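Ticket 495
Product: Tesico simulation kit, pick and lift lesson pack
Customer: Petersen (training department)
Opened by: Kamran Kiani
Assigned to: Shona Sutherland
Priority: normal
Status: closed

Kamran Kiani wrote:

We are on the trial license and are deciding whether to buy the kit for our apprentices. The install went fine. Lesson 2, where the arm picks up the cube and holds it, does not pass. The arm goes down, the fingers close, the cube comes up, and then the run is marked "grasp lost" in the results panel. I can run it over and over and get the same result. The lesson before it passes every time.

I have not changed the scene or the robot model. I did change the close force in the settings file because one of the apprentices wanted to see what it did, but I put it back.

Log attached. Please let me know if this is a fault in the kit or something on our side. We have to give an answer on the purchase and I would like this sorted out first.

Shona Sutherland wrote:

Thanks for the log. It shows the lift starting normally and the grasp check failing at step 31 of the hold phase. That tells me when the check failed but leaves open whether the cube really left the fingers. Could you do the following:

Load lesson 2 from the menu, without your saved session.
Turn off the apprentice overlay so the labels are hidden.
Run to the hold phase and pause after the "grasp lost" message comes up.
Save the view and send it with the settings file.

Please also tell me which contact mode is selected under Physics. It should read "pads".

Kamran Kiani wrote:

Done as asked. Contact mode says "pads". Settings file attached and the saved view is below. The message was already in the results panel when I paused.

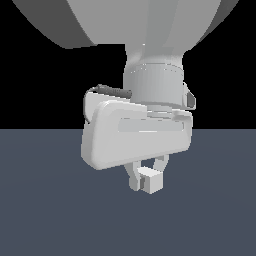
Lesson 2, hold phase, paused. Cube between the fingers, clear of the floor.

To me that looks like a good grasp. I let it run on for a while after saving the view and the cube stayed where it was.

Shona Sutherland wrote:

I agree with you. The cube is up off the floor and held, so the check is giving the wrong answer. I went through your settings file and the close force is back at the default. The contact threshold is not. It was raised at the same time as the force, or the editor wrote both values when you saved. With the higher threshold, light contact on one finger counts as no contact, and the check needs both.

Please open Settings, choose Gripper, and press Restore defaults for the whole group. Editing the one line by hand will also work, but close the program before you do it or it will write the old value back on exit.

Kamran Kiani wrote:

Restored the group. Lesson 2 passed the first time, then failed once, then passed on every run after that. Is the one failure anything to worry about?

Shona Sutherland wrote:

I asked Timo Wegener, who looks after the physics side. His answer is that the first run after a settings change can go wrong if the old scene is still loaded in a second window. Do you keep two windows open?

Kamran Kiani wrote:

Yes, one for me and one on the projector. I closed the projector window, reloaded, and ran the lesson again with no failures. I will tell the instructors to restart the program after any change to the settings.

One comment for your product people. The settings page shows the close force but hides the contact threshold under Advanced, so I had no way of knowing it had changed. A mark next to any value that is off its default would have saved me a day.

Shona Sutherland wrote:

Passed on as a feature request. The October release notes mention a change to the Gripper page, but I checked and it does not cover this. I also asked for the "grasp lost" message to say which finger failed the check.

Your trial has been extended so this does not eat into your review time. The new end date is on your account page. Pricing questions go to Margareta Jitaru in sales.

Kamran Kiani wrote:

Thank you. You can close this one. If the two-window problem comes up in a later lesson I will open a new ticket.

Closed by Shona Sutherland, 4th November
Resolution: settings restored to default, second window closed
Follow-up: feature request filed, assigned to Timo Wegener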